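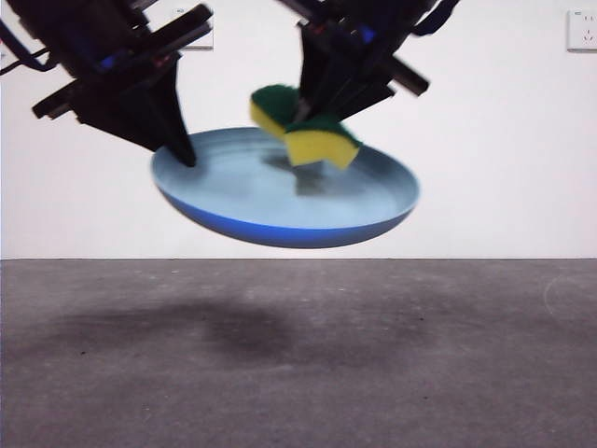 *Nesley, Aug 30, 2026*

## 4. Trying out the fingers: plate and sponge

By now both arms should be homed and talking to the controller. I like to start with a plate and a washing-up sponge, one per arm, held up in the air between them. It's a mean little test! The plate is stiff and slippery, the sponge squashes to nothing, and you find out fast which fingers you've got on the wrong side.

You'll need the tapered fingers from the Juko kit, a shallow plate (mine's blue, any colour will do) and an ordinary sponge with a green scouring side.

1. Turn the speed down to 30 per cent on both arms. Leave it there for the whole section, please.
2. Bring the left arm in and rest the finger on the inner lip of the plate. Go in at a slant, tip first.
3. Close until the plate stops rocking, then lift it clear of the floor.
4. Give the right gripper the sponge, green side up. Set the grip force to 60 and let it fold — a good bend in the middle is fine, and I think it wipes better that way.
5. Lower the right arm until one corner of the sponge dips just inside the rim.
6. Run the `wipe_short` routine 3 times, then stop and check the plate hasn't crept round in the left gripper.

**Note:** Araba Nyarko prefers the wide Iordache pads for the sponge side. I've tried both and the pads do hold it flatter, but they hide the corner from the camera (and I like seeing the corner). Try each and write down which you used, or you'll be doing it all again like I did in July.

**Caution:** Don't raise the left grip force to cure a slipping plate. Move the finger further round the rim first. If it still slips, the rubber tip is probably worn and wants swapping, part 227 in the spares list.

**Caution:** Keep your hands out from under the plate while it's up. If you need to fetch something from below, press pause on both arms, not only the one nearest you.

When you've got a run you're happy with, save the settings under the finger name and go on to section 5, where we swap the arms over.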